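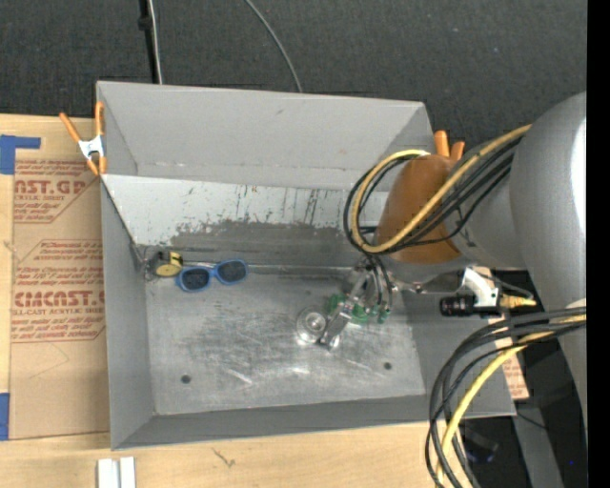 A customer in Jidgate wrote to us in July that she had ordered replacement drawer runners from three places before she found one that asked her how deep the drawer was. We ask every time. Most of the orders that come back to us come back over a wrong measurement, and a short question at the start saves a parcel going both ways.

Jemal Fittings sells hinges, runners, catches, handles and table hardware to people who repair or build furniture. We started in Ulmont with one counter and a printed list of 131 items. The current list has 1402. The counter is still open, and you can bring an old part in and have it matched while you wait.

What we stock

Most of our range is plain hardware in standard sizes. We also keep older patterns that the large suppliers have dropped, including the Stalla cupboard hinge in left and right hand. These are sold singly as well as in pairs. If a part is out of stock, the website says so and the order button is turned off. We do not take payment for goods we do not have.

Screws are included with hinges and catches. They are not included with handles – door and drawer fronts vary too much in thickness – but you can add them at checkout.

How we work

Orders placed before noon go out the same working day. Each one is checked against the packing slip by a second person before the box is closed. Long items such as piano hinge are sent in tubes and can take a day more.

You have 30 days to return anything unused. Cut lengths cannot be returned, so please measure twice or send us a drawing first. We read drawings free of charge, and a pencil sketch with the sizes written on it is fine.

Trade accounts

We hold accounts for 43 workshops and repair shops. Account customers pay monthly and get the same prices as everyone else, with free delivery on full boxes. To apply, use the form on the contact page or ask at the Ulmont counter.

Page last updated November 25, 2025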